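# Chapter 4: Handling Cloth with Two Arms

The three preceding chapters dealt with rigid parts. A block or a bracket keeps its shape when it is lifted, so its position can be stated with six numbers, three for location and three for orientation. Cloth allows no such shortcut. A T-shirt has no fixed outline, its centre of mass moves as it hangs, and two garments of the same size and colour will seldom fall in the same way twice.

This chapter follows the folding project carried out by the second-year automation class at Holanda Technical College. The class was divided into two teams. Iqra Kakakhel and Troels Mogensen led the first, which was responsible for grasping. Ismael Frota led the second, which wrote the motion sequences. Marlene Falcão supervised the laboratory sessions and set the assessment described in Section 4.6. The project ran from September to the end of the spring term, and the teams logged 324 attempts.

## 4.1 The grasping problem

A parallel gripper closes two fingers on whatever lies between them. With a rigid part, the main questions are how wide to open and how hard to close. With a garment lying flat, the fingers must first find something to close on. A hem or a corner is the usual choice. A hem is folded and stitched, which makes it thicker and stiffer than the cloth beside it, and the line of stitching gives the wrist camera a straight feature to follow.

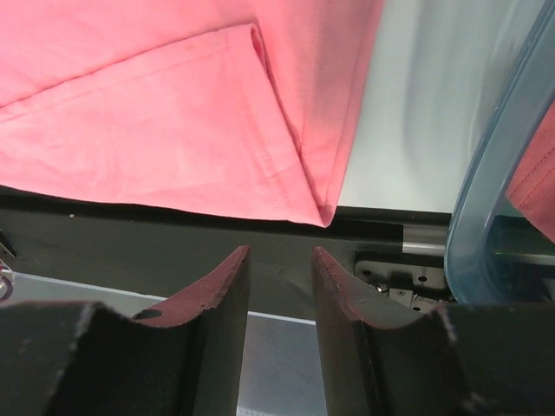

The grasping team defined a *usable edge* as a length of hem or fold that both fingers can reach without pressing on the work surface. Three conditions were written into the team's checklist:

- the edge is visible from the wrist camera before the final approach;
- the gripper can be turned so that its fingers close across the edge;
- no wall, bin or fixture lies within the path of either finger.

The third condition caused the most trouble. Wide fingers are helpful on cloth, but they need more clearance than the narrow type used in Chapter 2. Kakakhel's notes recommend checking clearance at the fingertips and again at the wrist, as a pose that is safe for one may not be safe for the other.

## 4.2 Why two arms

One arm can pick up a shirt and put it down, but it has little control over the shape of the cloth in between. A second arm supplies a second fixed point. When both points are held, the cloth between them can be drawn out, lowered and laid along a chosen line.

The cost is coordination. Each arm has its own base and its own reach, and the two working areas overlap in the middle of the table. Frota's team divided the table into a left zone, a right zone and a shared zone. Either arm could enter its own zone freely. Entry to the shared zone required a flag, named Pesik in the program listings, which recorded the position of each gripper and the order in which they were to move.
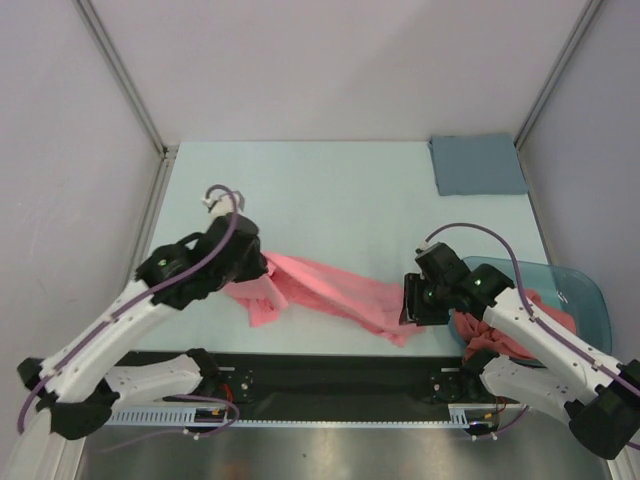

The sequence adopted by the class has four stages, and the same names are used in the exercises at the end of the chapter.

1. **Locate.** A usable edge is found and its direction is estimated.
2. **Hold.** One gripper closes on the edge and lifts it slightly.
3. **Spread.** The second gripper takes another point, and the arms move apart until the cloth is taut.
4. **Lay.** Both arms descend together and release.

Stage 3 is the most sensitive to error. If the arms move too far apart, the cloth slips from the weaker grip; if they stop too soon, slack remains and is pressed into the fold as a crease. The class limited the speed of this stage to 30 millimetres per second. Mogensen argued for a higher figure – his reasoning is given in full in Section 4.4 – but the lower limit was kept for all assessed work.

## 4.3 Terms used in this chapter

**Slack** is the difference between the length of cloth lying between two grasp points and the straight distance between them. **Drape** is the shape taken by the part of the garment that is not held. **Regrasp** means any release followed by a new grip on the same garment, whichever arm performs it.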